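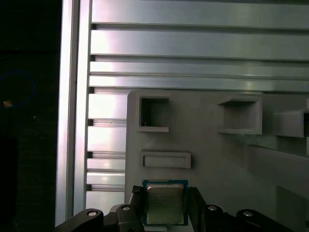 Week 6 handout: Processors, in and out

Hardware Basics 3041
Demchenko building, room 210
Instructor: Syafiqah Sembiring. Lab questions to Yoga Kwok.

Notes from lecture plus the stuff I ran out of time for. Read before lab. The slides are not going up separately, this is it.

1. What you're holding

The chip you pick up in lab is really a little stack. Green board on the bottom (substrate). Metal lid on top (heat spreader). The actual silicon is under the lid and you won't see it. Don't try to pry the lid off, someone asks every year.

Lid = where heat leaves. Flat metal, meant to press against the flat bottom of the cooler with a thin layer of paste between.
Underside = contacts. On the desktops we use in lab the chip has flat pads and the socket has the springy pins. Older types are the other way around, pins on the chip. Know which one you have before you set it down anywhere.
Markings on the lid = model, speed, where it was made, batch code. Often faint. Tilt it under a lamp. Write the model down BEFORE paste goes on, you'll be cleaning it off again to read it otherwise.

Hold by the edges. Two opposite sides. No fingers on the underside, none on the lid if you can help it (skin oil). If you do touch the lid, wipe with alcohol and a lint-free cloth and move on, no big deal. If you touch the pads, tell Yoga.

2. Before the case is open

Shut down, all the way, not sleep
Pull the power cord
Hold the power button down for a few seconds
Everything else off the back, monitor cable too
Wrist strap on, clip to bare metal on the chassis. Painted metal doesn't count
Case on its side, board facing up

Side of the case matters. If you open it and you're looking at the back of a metal tray, flip it over.

3. Finding your way around inside

Start with the biggest thing, the power supply. It's a closed metal box. You never open it. Read the label, though, because the worksheet asks for it: maker, efficiency mark, safety marks, max wattage. 80 PLUS on a label is an efficiency rating. It does not tell you how many watts the supply can put out, and half the class mixed those up on the quiz.

Next the drive bays. Then the board itself. Find the maker's name printed on it, and use that as your "which way is up" for the sketch. Sideways printing is normal, just draw it the way it sits. 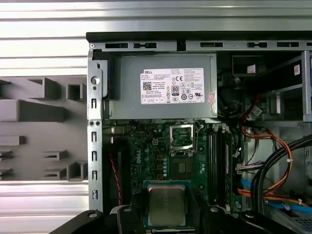
Fig. 2. Open desktop on its side. Power supply with its white label above, motherboard below, DELL printed vertically on the board to the left of the processor area.

Then the socket. With the cooler off it's easy. Cooler comes off like this:

a. Unplug the fan from the board. Pull the plug, not the wires.
b. Loosen the cooler screws a little at a time, going corner to corner. Not one all the way and then the next.
c. Small twist before you lift. Old paste acts like glue and a straight yank can bring the chip up with it on some socket types.
d. Set the cooler down on its side so the paste doesn't end up on the table.

4. The socket

Parts you need to be able to name on the practical:

Retention bracket (also load plate, either is fine). Metal rectangle with a window in the middle. Holds the chip down by the rim of its lid. Hinged.
Lever. Bent wire. Press down, push out sideways from under its hook, then let it come up slow. Keep a finger on it the whole way.
Standoffs. Where the cooler screws go in. Sit outside the bracket.
Fan header. Small plug near the socket. Look for the text next to it.

Board text is your friend. Anything with CPU in it is close to where you want to be. Copy labels down exactly, underscore and all, since the service manual lists them that way.
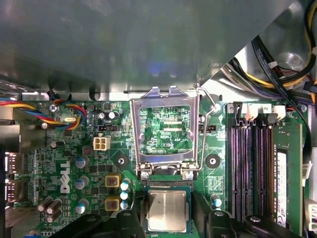
Fig. 3. Bracket raised, lever up at right. Look for KDP_CPU beside the socket and FAN_CPU by the small header.

5. Putting the chip in

Lever up, bracket up, both out of the way. Look in the socket with a flashlight. Dust or hair: stop, ask for the air bulb. Don't blow on it.

Line up first. There's a small triangle on one corner of the chip and a matching mark at the socket, plus notches on the edges for the types we use. Triangle AND notches. Check both while the chip is still above the socket, not when it's already touching.

Lower it straight down. Flat, no sliding, no tilting one edge in first. Let go. It should sit there under its own weight with zero pushing. If it rocks it's not in, lift straight up and check the corners again.

Bracket down. Lever down and back under the hook. The lever takes a fair bit of force and may creak a little, thats normal. The chip itself never takes force from your hand.

6. Paste and cooler

Clean both surfaces, lid and cooler. Old paste all the way off.
One dot in the middle of the lid, size of a small pea. We have Zilel paste in the gray drawer, it's runny so go smaller.
Cooler straight down, screws corner to corner again, a few turns each.
Fan plug back in. This is the one people forget. Most machines will complain with a fan error at startup, some just get hot.

7. First power on

Side panel can stay off for the check. Strap off, hands out. Cord in, monitor in. Go into setup and read the processor name off the screen, compare to what you wrote down in part 1. Watch the temperature for a few minutes. Should climb some and level off. If it keeps climbing, shut down, it's nearly always the cooler not seated or no paste.

No picture at all? Power off, cord out, then in this order: board power plugs, memory, cooler, chip. Chip last becuase it's the most work and the least likely.

8. What to turn in

Sketch of the inside with the labels from part 3 and part 4
Power supply label info, copied
Processor model, from the lid and from the setup screen
Two sentences on anything that went wrong

Worksheet is worth 50 points. Due October 9, 2025, start of class. Paper please, the Flendum upload page is still rejecting photos of sketches.

Next week memory. Bring the same wrist strap.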